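The gripper finally opens and closes when I tell it to

I've been promising an update on the arm for so long that my sister has stopped asking, so let me get this one down while the coffee's still warm and the computer is busy doing something else.

For anyone new around these parts, the short version is that I'm building a small robot arm in the back half of my garage in Braddale, with a gripper on the end of it, and I'd like it to pick up household odds and ends and put them somewhere else. I started last December with a box of secondhand motors and a great deal of confidence. The motors I still have!

Most of this spring went into the simulator, and I know that's less fun to read about than sawdust and solder. But I bent two finger brackets in one evening back in the winter by driving the gripper straight into my bench, and after the second one I sat down on the step stool and had a good long think about myself. In the simulator I can crash all I like. So the gripper has a twin in there now, with a view from just behind the hand looking out over the fingers, and I've spent more evenings than I'd care to admit staring at the world from that spot.

The latest job was getting the fingers to sit parallel when they're wide open. My first model had them toeing in by a hair, and everything I tried to grab squirted out the front like a watermelon seed. I went back to the drawings, found that I'd measured one bracket from the wrong hole (I do this a lot), and fixed it in a few minutes after hunting for it for three evenings.
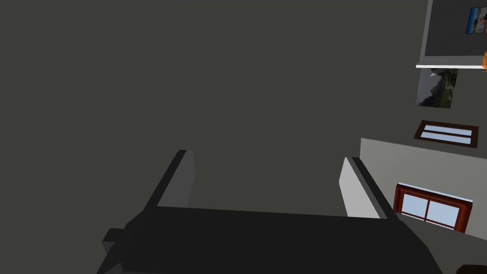 Fingers open, nothing in them yet, and a couple of windows off to the right.

I made the inside faces of the fingers lighter than the outside edges on my model, and I'm very glad I did. When everything was plain black I could never tell how far apart they were, and I kept leaning toward the screen and squinting as though that would help. It's such a small thing, a change of color, but it saved me a whole lot of muttering.

The motor controller is a Zurkar board that I bought used, and it has been a good sport. It did come without a manual. Precious Shabalala from the shared workshop over on Dhillon Street sat down with me one afternoon and worked out the wiring from scratch, with a meter and a pencil and a great deal of patience, and then wouldn't let me buy her lunch. Precious, if you're reading this, I'm leaving a pie on your bench and you can't stop me.

Once the fingers were right, I let the practice program run by itself overnight. It does one simple thing over and over: open, move, close, check, start again. By breakfast it had got through 1,511 tries, and I left it going through the next night too and came back to 3,011. I haven't gone through the log properly yet, so I won't make any big claims about how many of those were any good. I did skim the first page, and there was one stretch where it closed the fingers on thin air again and again with what I can only call enthusiasm.

The trouble with practicing on tidy little cubes is that my house doesn't have any tidy little cubes in it. It has keys and batteries and things that roll under the fridge. So I've been filling the practice world with a real jumble, big and small, round and flat, anything I could find a model for.
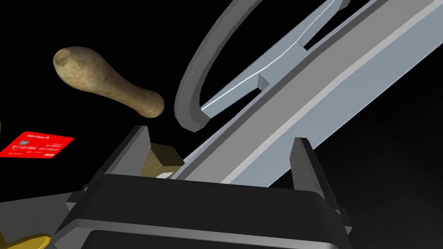 Flat things worry me most, to tell you the truth. Anything thin that lies flush against a surface gives the fingers nothing to get under, and I've been trying little tricks like sliding it toward an edge first, the way you'd get a coin off a kitchen counter. Long things are their own headache, because if you grab them far from the middle they want to swing. I've written myself a note to slow the wrist down for those, and then I need to work out how the program is supposed to know that a thing is long in the first place. Suggestions are very welcome!

I've named the project Deltivura, by the way. It was the only name on my list that my nephew didn't laugh at, and now it's painted on the lid of the toolbox, so there's no going back.

Next up is the real hardware again. The new brackets are cut and drilled, the wiring is mostly tidy, and I've bought a strip of foam to lay along the bench where I did all that damage in the winter. I want to get the wrist turning smoothly before I put the fingers back on, and I still have to find the little bag of screws I set down somewhere safe on 28th May and haven't laid eyes on since. If anybody has a favorite way of keeping tiny screws from wandering off, please leave it in the comments, and I'll try it before the next post.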